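Archives > Luvport Toy Library list > June

Re: sorting the donated bricks

Ieva Koppel wrote:
> Do we keep sets together or split everything by color? And is the
> Saturday shelf still free for them?

Split by color. Most of the sets came without their instructions anyway. 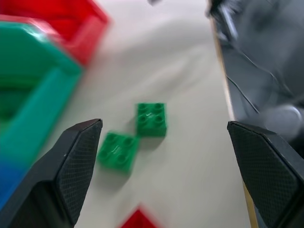
I went through the MacLeish boxes and entered 2,352 pieces. Wheels and windows go in the small drawers. Anything chewed goes out.

The shelf is taken by puzzles until the end of June, so use the low cupboard by the door.
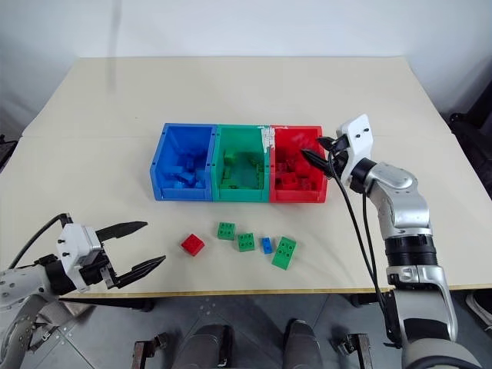
Loans stay at 9 days, one tub per family. I still need the key back from whoever opened up last.

Ishbel Shearer

Contact the list owner | Back to top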